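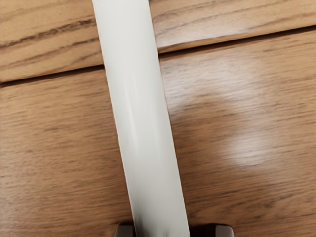

Lautaro Iturra thinks I have it backward. He wrote after my last column to say that the robots at the Stornside shop took the dull part of the job and left the good part, and that anyone who misses the dull part never did it for 5 years.

I accept half of that. Lining up a part with a gripper is repetitive work, and a person who does it all shift goes home with sore wrists. Plusovex ran 1,961 pieces through its cell in August, and the people who used to place them by hand are glad to be out of it.

My trouble is with what came next. The placing job was also where new hires learned the material. They handled wood every day and got to know the grain and the finish, and after a few months they could tell a bad panel by touch. Now a new hire starts at a screen. When the cell stops, that person calls Osvaldo Ruggiero, who learned the old way and is close to retiring.

The shop saved 604 hours last year. I would like to see 319 of them spent on paid bench time for the people who came in after the robots did. Konolby does something like this already - new operators work by hand in the mornings and run the cell after lunch. Iturra says that is a luxury. I say it belongs in the price of the machine, and the contract should say so.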